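Danora twill bench cloth, slate gray
Reviewed by Kuldeep Khurana

I bought two of these to replace a rubber mat that had gone sticky at one end. The Danora is a plain woven cloth with a hemmed edge and no backing. The listing gives the weight as 265 grams per square meter. I use mine under small metal parts: gears, spacers, set screws, retaining clips.

Weave. Fine diagonal twill, even across the whole piece. Set screws sit on top of it and don't work down into the threads. A gear laid on its face stays where it is put, and teeth have not snagged so far. Sharp burrs are another matter, and I deburr before anything goes on the cloth.

Color. The shade changes with the light, from a silvery blue-gray to something close to charcoal. Bright steel shows up well against it. Blackened screws do not, and for those I still use a white tray. 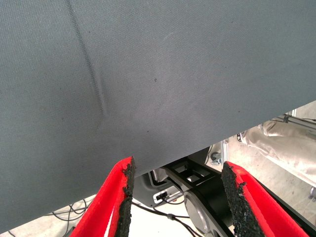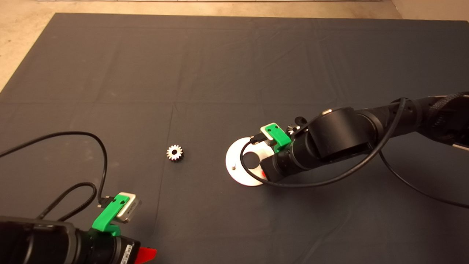
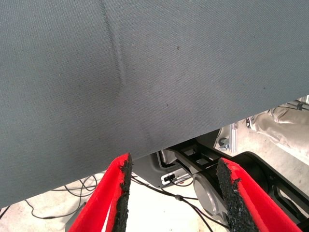
Gray cloth with creases in all three views; small spur gear at the center of the second.

Creases. My main complaint. It ships folded in a flat packet and the fold lines persist. A warm iron took out most of them on my first cloth, but they returned after storage in a drawer. A low ridge is enough to stop a small washer from lying flat. Rolling it on a cardboard tube works better than folding.

Specks. Small dark bits catch on the surface and are easy to see. A lint roller lifts most of them. Shaking the cloth out does less than I expected.

Hem. Straight, and no loose threads after two washes. It adds a little thickness at the border, so I keep parts toward the middle.

Grip. Fair on a painted bench, poor on smooth concrete. The Prollby mat I had before did not move at all, but it held on to oil and could not go in the washer. Pramila Chaturvedi uses the same Danora cloth over a thin foam sheet and reports no sliding. I have not tried that.

Oil. Light machine oil soaks in and leaves a mark. One cold wash faded the mark without removing it.

Four stars out of five. I would pay slightly more for a version shipped on a roll.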